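Quick one before work. Club track night at Isero Park, 2000 m on the card plus the usual relays, and my calves still havent forgiven me.

Ran the 2000 because Ruxandra talked me into it. Five laps. Went out way too hard – second at the bell for lap two, then went backwards through the field like I'd dropped something. Finished 9th. Ruxandra won the women's by miles and wasn't even puffed, the cow.

Relay was better. We had Karthik Nanayakkara on the anchor leg, me on third, and the changeover was ugly but legal. Fourth. Fostard took it again, no surprises there.
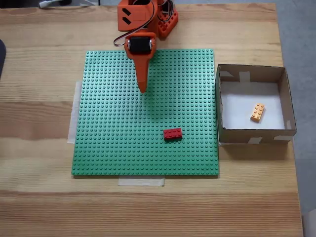

*Green LEGO baseplate, taped to the table.*

Anyway. Training plan from now till the end of April:

- hills at Semau Road, short ones, walk back down
- one long run, easy, no racing Karthik to the carpark
- baton practise before warm-down, we keep skipping it

Need new spikes too. The left one's lost 4 pins and I can feel every bit of the bend through it. Size 9 if anyone at the club is clearing out their cupboard, any colour, don't care.

Also the canteen has gone back to doing egg rolls. Had two. Probably should of waited till after the relay.

Anghel meet is next – entries close at 5 pm the night before, and it's cash only at the gate. Ruxandra's driving, got room for one more if you don't mind sitting next to the hurdles.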